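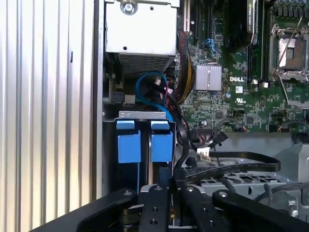 From: Raimonds Vītola
To: signed-collecting list
Subject: Re: Ploltivside puck sets, second run

On Sunday Kyung-hwa Um wrote:

> For anyone who missed the first run, Ploltivside has opened orders on
> the goalie puck sets. 18 pucks in a lighted case, hand signed, each
> one with a Zetodar hologram and a matching card. The email says the
> edition is 40 sets and that when they're gone they're gone. I put my
> name down for one. The case alone looks like it's worth a good chunk
> of the price. Faisal has one from the first run and likes it a lot.
>
> Does anybody know if the numbering carries on from the first run or
> starts over? The page doesn't say and I'd like a low number if I can
> get one.
>
> Kyung-hwa

Kyung-hwa,

Your numbering question is the one I'd want answered before any money moved. I went back to my old mail and the first run was also sold as an edition of 40. Same wording, same "gone means gone." If the second run starts over at number one, then there are two of every number and the edition is 80. If it carries on, then the first lot was never 40 to begin with. I can't come up with a version where both emails are right.

I wrote to them about it in January. The answer I got was that the first run had a black base and the second has a walnut one, so they are "separate editions." Fine. I suppose a third run in cherry would be separate too.

On the hologram. I know people on here put a lot of weight on those and I've said my piece before, so I'll be short. A Zetodar sticker has a number on it, and you type the number into their site, and the site says yes. What it says yes to is the number. For the puck set I looked up (Faisal let me use his, thanks Faisal) the entry reads "hockey puck, signed" and that's all. No player, no picture, no date of signing. You could peel that sticker, put it on any signed puck in my basement, and the lookup would come back exactly the same. Wycliffe will tell me they don't peel clean. Maybe so. I'd still like the player's name in there.

What would change my mind:

A witness line. Cellenach does this on their jersey pieces, or did when I last bought one. Who was in the room, what day, what city. It takes one line on the card.

A plain statement of how many pucks were signed in total. Even a big number would be all right with me. I own a photo out of 3,102 and I paid what a photo out of 3,102 should cost.

A return policy longer than the one they have. I read it twice and once the seal on the case is broken you own it, and you can't look at the ink up close without breaking the seal.

I'm not saying the signatures are bad. The three I could see on Faisal's set looked okay to me, and Raluca Crăciun, who has handled far more goalie autographs than I have, didn't see a problem with them either. She did think one looked rushed, but they all look rushed by the end of a sitting.

If you do go ahead, ask for your number in writing first and pay by card. And if they tell you it's number 39 of 40, ask which 40.

Raimonds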